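3.2 Pouches, wallets and other things that fold

I'll admit I didn't plan on giving folding pouches a section of their own. When Adelino Rebelo and I first sketched this study of small carried things, we had them lumped in with coin purses and pencil cases under "soft containers," and I figured we'd be done with them in a paragraph. Then the diaries started coming back from Tudville and I had to redo the whole coding sheet (twice, and the second time was my own fault).

What kept coming up was the fold. People who carry a pouch that folds talk about it differently from people who carry a bag with a single opening. They have a top half and a bottom half, and things live in one or the other. A woman in Mumendale told us her bus card was "upstairs" and her receipts were "downstairs," and she said it so matter-of-factly that I wrote it in the margin and moved on, and only caught it again when I was typing up my notes in February. After that I went back through all 200 diaries looking for the same kind of talk, and there was plenty of it! People said front and back, good side and bad side, his side and my side for one pouch shared by a couple.

I should say what I mean by a pouch, as Adelino and I argued over it for longer than either of us would like to remember. For this paper, a pouch is a soft thing that fits in one hand when it's closed and opens out into two sections joined along a middle line. It may or may not hold money. A wallet can be a pouch by this rule, and so can a sewing kit. A glasses case can't, even a soft one, and I've had complaints about that from the Iditz group, who keep all kinds of stuff in theirs. Figure 4 has a small one lying open, with blue-gray borders around tan panels and a dark band across the middle. I like it as a reference because the upper and lower sections are so easy to tell apart, and that's the feature the rest of this section hangs on.
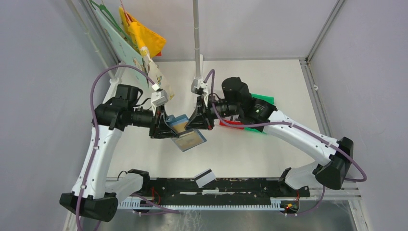

Figure 4. A small wallet-like pouch, open, between two grippers.

3.3 What people keep in which half

Once I had the definition settled, the sorting was pretty fun. I took every diary entry where someone named a half, and I wrote down what was in it and how often they said they reached for it. That gave me 700 entries to work with, which sounds like a lot until you find out how many of them are about lip balm.

The pattern I expected was money in one half and everything else in the other. I did find it, mostly among older carriers, but it wasn't the main one. Far more people split their things by how soon they'd need them. The half that faces up when you open the pouch gets the card, the key, the folded list for the store. The other half gets what I started calling slow items: a spare button, a photo, a stamp, a phone number on a scrap of paper. Adelino thinks "slow" is a bad word for it and would prefer "resting." We've left both in the coding sheet, so you'll see either one in the tables.

There's a wrinkle with the middle. Some of our carriers tuck things right into the crease, and I had no code for that at first. A man in Tudville keeps a train ticket there and told us it was the only spot he could find by touch. I gave the crease its own code after reading his diary, and a few other entries I'd marked as "unclear" made sense right away. If you're planning to reuse our sheet (please do, and write to me if something's confusing), put the crease in from the start.

I haven't said anything yet about what happens when the pouch gets too full to close. That's where the two halves stop being equal and people begin moving things to a pocket or a second pouch, and I take it up in the next section along with the Iditz diaries.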